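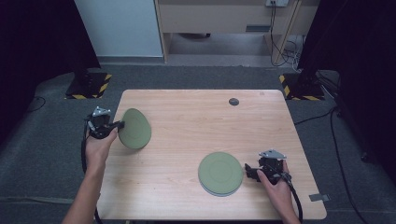

Ticket reopened by Maja Sadowski, Vakimville office, second floor. The label printer in the supply room is again printing every label twice, one good and one shifted left by the width of a thumb. Last time this was closed as "resolved by restart," and I restarted it myself, so I know how much resolving went on. The label in question is the inventory sticker for the kitchenware we keep for the break room: one line of text, a barcode, nothing ambitious. The round plates, the sage-green ones, need a sticker each, and at the moment each of them qualifies for two, with the second one reading "EN PLATE RND."

Priority: Low (set by system)
Priority: Medium (set by me)
Priority: Low (set by system)

Printer: Stillmont desktop label printer, the older gray one
Software: Skellov Inventory, whatever version it updated itself to overnight
Connection: USB, to the computer by the window

Log

May 27, 2022, 9:10 a.m.
Printed one test label from the printer's own button. Got one label, perfectly straight. So the printer can do it when it feels like it.

9:22
Printed one label from Skellov. Got two. Checked the number of copies in the print window. It says 1. Changed it to 2 and back to 1, on the theory that it might like to be asked. Got two.

9:40
Support at Antoniadis (they hold our contract) replied and asked if the printer was plugged in. I confirmed that it was.

9:59
Support asked me to clean the print head with an alcohol wipe. Did that. The labels are now very crisp, both of them.

10:15
Recalibrated the label sensor by holding the feed button until the light blinked. The manual says the printer will feed "a few" blank labels. It fed 22. I have put them in the drawer with the ones from last time.

10:31
Removed the printer from the computer and added it again. It came back as "Stillmont (Copy 1)," and the original is also still in the list, grayed out, like an ex at a wedding. Printed to Copy 1. Two labels, second one shifted.

10:48
Looked at the label size in Skellov. The template is set to 59 mm wide. The roll we have been using since December is narrower than that. I didn't set the template, and the history tab credits the change to "System." Set the width to match the box the roll came in and saved. Template asked if I was sure. I was fairly sure.

10:55
Printed one label. Got one label, straight, all the words on it.

11:05
Printed ten more to be safe. The tenth was followed by a blank one, which I am choosing to count as a farewell.

11:30
Support replied to my 9:40 message and asked if I had tried a different outlet.

Reply from Antoniadis support, 1:12 p.m.
Hi Maja, thanks for the detailed notes. When the template is wider than the roll, the leftover part can spill onto the next label, so the printer treats one job as two. Please also check the template again after the next Skellov update, as the width can go back to the default. We'll mark this as resolved by restart.

Reply from Maja Sadowski, 1:20 p.m.
Please mark it as resolved by template width. I would like the next person who searches for this to find something – most likely that person is me. Also, can someone delete the grayed-out printer? It won't let me. I don't have the rights, although I do seem to have the rights to add as many as I want.

Status: Resolved (restart)
Status: Reopened by requester
Status: Pending, printer removal request sent to second-line support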